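Sort by Wrapper, Not by Taste

Most advice on keeping snacks in a shared kitchen starts with the cupboard. I would start with the bin. A cupboard is a volume with a door on it, and small wrapped goods put into a volume settle into one layer of everything. The bar somebody wants is under the candy, the candy is under a torn multipack carton, and the person looking takes whatever is on top.

My position is that snacks should be sorted by the form of the wrapper: bars in one bin, twist-wrapped candy in another, cans kept out of both. Flavor, brand and who paid for it are poor sorting keys. They require reading. Form can be judged at arm's length, and it holds up when the shopping changes.

The Kunside office, where I kept the supply shelf for 11 months, ran on flavor. There were labels. In July we logged 393 bars and candies in and found 2 cartons at the back that had never been opened, both duplicates of what was in front. I do not blame the staff. A label reading "fruit" does not tell a person holding a cherry-flavored oat bar very much.

Bins should be open at the top and low enough to see into from a standing position. Lids defeat the purpose. I prefer slotted sides for bars, as the level can be checked without bending over the bin, and solid sides for candy, whose twisted ends catch in any opening. Color matters more than material. Three bins of one color are three chances to guess wrong — people remember "the green one" long after they have stopped seeing a label.

Empty everything onto a table before starting. Sorting inside the cupboard moves the problem from left to right. A bare wood top is good for this work, with the bins at the far side and the loose goods nearest the sorter. Place the long, flat items first. They set how much room is left, and candy will fill any gap it is given.

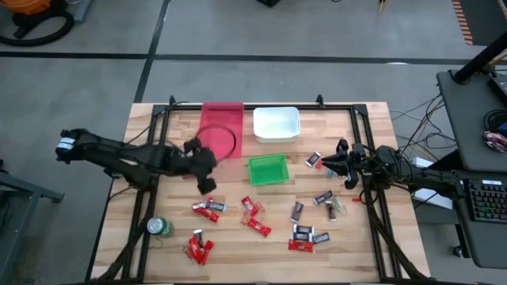
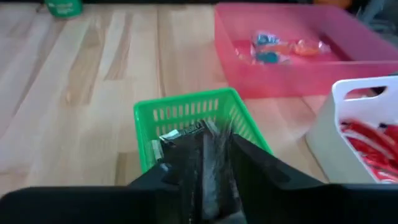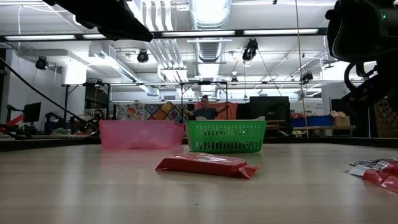
Green and pink bins on a wood top, with a red snack bag lying in front of them.

Refilling is where most systems fail. New stock goes under old stock, which means lifting out what remains, and few people will do that for a deep bin. Keep the bins shallow and the step takes seconds.

Refilith Magagula would be the wrong name to sign to agreement, and the right one, Refilwe Magagula, wrote to object: form is fine until the household includes an allergy, and then the nut bars need a bin of their own, whatever shape they are. I accept the exception. It should be the only one, and that bin should be a color used nowhere else in the kitchen.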